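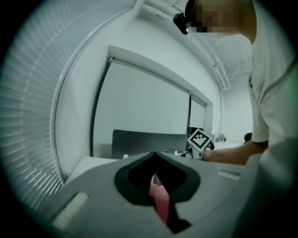 Notes on how I keep a daily journal, after 7 years of changing the format. Several people asked after the Burkwood meetup. Posting it as a thread so I can link to it.

The current setup is one bound notebook, dot grid, one page per day, written in the evening. No app. I tried apps twice and exported both times to plain text files that I have opened maybe once.

Header line: date, place, hours slept. Then a blank line, then the entry. The header gets filled in at breakfast so the page is already started by the time I sit down at night.

Entry length is capped at one page. If something needs more room it goes on loose paper, which gets folded and tucked in at that date. The cap matters more than the minimum. When I allowed two pages I wrote two pages on Monday and then skipped until the weekend.

There is no minimum. "Rain. Called Amparo. Soup." is a complete entry and I have plenty like it.

Prompts: I used a printed list of 32 for a while, borrowed from Fouzia Lashari's zine. Good for the first month. After that I was answering the prompt and leaving out the day. The only one I kept is "what did I put off."

Indexing. Last two leaves of each notebook are reserved. Every Sunday I go back over the week and write down page numbers for names, trips and anything medical. Ten minutes. This is the part that makes old notebooks usable.

Example of the index earning its keep: Wian Magagula wanted to know which guesthouse we stayed at in Xolalpa. Found it under X, along with the price of the room and a complaint about the shower.

I do not index moods. I tried a 1 to 5 score in the margin for a year. Nearly all 3s.

Pens: whatever is cheap, black, and does not bleed through. Saturnino Urquijo will tell you fountain pens are worth it. His handwriting is better than mine and he blots.

Missed days. I leave the page blank except for the header and move on. Filling in three days from memory produces three entries that all sound like the third day.

Rereading: once a year, in March, the notebook from the year before. I started this one on Sat 7 March and am up to the Flirkedstead move. I had forgotten how long we lived without a table — the entries mention it constantly.

Storage is a lidded box on a closet shelf, spines up, start and end dates on masking tape. I don't scan them. Yichen Cao scans his, about 1,000 pages so far, and reports that the flatbed is slow and the phone is crooked.

Privacy: they are not locked up. I write with the assumption that someone in the house might open one. It has made me a bit kinder on paper, and vaguer about money.

Next change I'm testing is a smaller notebook for travel, to be glued into the main one afterward. First trial is the Plallport trip. Will add to this thread if the glue holds.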